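The case for keeping the bad demonstrations

Print this article | E-mail this article

December 30, 2023

Most teams that teach robots by remote control discard any run in which the operator hesitates. The practice saves disk space and makes the training curves look tidy. I think it is a mistake, and our own records suggest why.

At Pakitz we collect demonstrations in simulation before any hardware is used. An operator drives the gripper from a desk, watching the view from the wrist, and the software logs position, finger opening and time. By the end of June we had 2,405 runs of furniture tasks, recorded by eight operators. Under our old rule, a run was dropped if the gripper stopped for more than two seconds. That rule removed 49 per cent of them.

The dropped runs were mostly sound. Operators stop when the view is ambiguous, and at the wrist it often is. A shelf edge crosses behind a finger, a wall fills one side, and the small part that matters sits off to the other. A person in that position waits, backs off a little and looks again. Remove the wait and the model learns to carry on at full speed when it has least to go on. 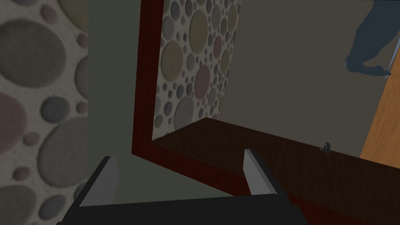

Simulated wrist view: open gripper, red-framed shelf, and a small metallic knob or hook on the shelf surface.

Surface patterns add to the difficulty. Our scenes are built with the Prisel texture set, which puts strong patterns next to plain panels. New operators tend to slow down near the patterned ones. I would keep that behaviour in the data and label it.

The usual objection is that a model trained on pauses will learn to pause for ever. This does happen. Kordestani, our first policy trained on the full set, stalled in front of open shelves until the run timed out. The remedy was to mark the pauses and give them less weight in training. Fuvis, its successor, was trained that way and stalls far less often.

Storage is cheap and operator time is not. A filter that throws away half of a working day should have to show its worth on held-out tasks before anyone switches it on. Ours was never tested in that way. It was copied from an earlier project, threshold included.

This site uses cookies to remember your settings. Accept | Manage cookies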